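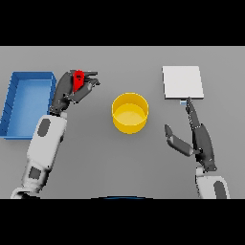
What did the grant pay for this period?

Mostly the oral history recordings in Modanbridge, plus transcription and the first half of the reading room hours at Jumutholm. Travel came out of the same line. Nothing has been spent on printing yet.

Search this site Enter keywords Go

Halász Local Memory Project – progress report to the fund, February

Quick version first. Recordings on track. Transcripts behind. Budget fine except travel. Need a decision from you on the Lorkar boxes, see further down.

Recordings

49 interviews done out of a target of 125. Sounds low but the winter was always going to be slow, people in the hill streets don't like visitors when the road is bad, and we'd planned the bulk for spring anyway. Mostly former mill workers and their children. A few shopkeepers. One retired ferry pilot who talked for most of an afternoon and then asked us to come back for the rest, so he will be split over two files.

Strongest material so far is on the mill closure and the year after it. Who moved, who stayed, who took over which house. We hadn't expected so much on the housing side and the question sheet barely covers it. Have added a page. The first interviewees will get a phone call to fill in the gap, no second visit unless they want one.

Weak spots – almost nothing on schools, and we're short on women who worked the night shift. Two leads on the second, both through the church choir. Schools will need a notice in the town newsletter, drafted, not sent.

Consent forms signed for everything recorded. Three people asked for parts to be closed until after their death, those parts are marked and sit in the restricted folder.
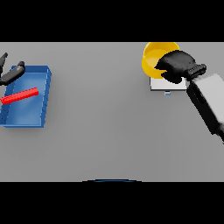

By Botond Bozsik
Project lead, Halász Local Memory Project

Transcripts

Behind. 30 finished and checked, the rest are either in rough draft or not started. The dialect is the trouble. Our outside typist was good on the town speakers and lost on the older hill speakers, and I ended up redoing most of those in the evenings. From next month the hill interviews go to a typist who grew up there. She costs a bit more per hour but needs far less fixing, so it should come out even.

Also we changed the style rules halfway through, my fault. Originally we tidied the grammar. Now we leave it as spoken and put unclear words in brackets. The early transcripts have to be gone over agian to match. That isn't in the work plan you approved, I'd like to add it with no change to the total.

Reading room, Jumutholm

Open 2 afternoons a week as promised. Busy when it rains. Visitors mainly want to look up their own street, so the street index got moved up the list and is now usable for the center of town, not the outskirts. The heating was out for part of the month and we closed early on those days. Landlord has fixed it.

The listening desk is in use. Headphones are poor, one pair crackles, replacements are ordered out of the small equipment line.

Lorkar boxes

This is the one I need an answer on. The Lorkar family has offered us the mill office papers – wage books, letters, some maps. Came out of an attic. I've been to see them and they are worth having, the wage books especially, they'd let us put dates to half of what people tell us. But there's mold on a number of the volumes and we can't bring them into the reading room as they are.

Options are cleaning them before they come in, which we can't afford out of the current budget, or scanning the clean volumes now and leaving the rest with the family until there's money. I'd go for scanning. The family is happy either way but they're selling the house and want the attic clear by summer.

Money

Staff and room rent as planned. Transcription a little under, only becuase we're late. Travel is over, the bus to the hill streets was cut and we have been paying for taxis. Asking to move the transcription underspend across to travel for this period only. Full sheet is attached to the email, receipts in the usual folder.

Next period

Spring round of interviews, night shift women first. Newsletter notice out. Early transcripts corrected. Street index for the outskirts, or at least the river side of it. A public listening evening in Modanbridge if the hall will give us a date, they've been slow to reply and I will go over there in person.

Botond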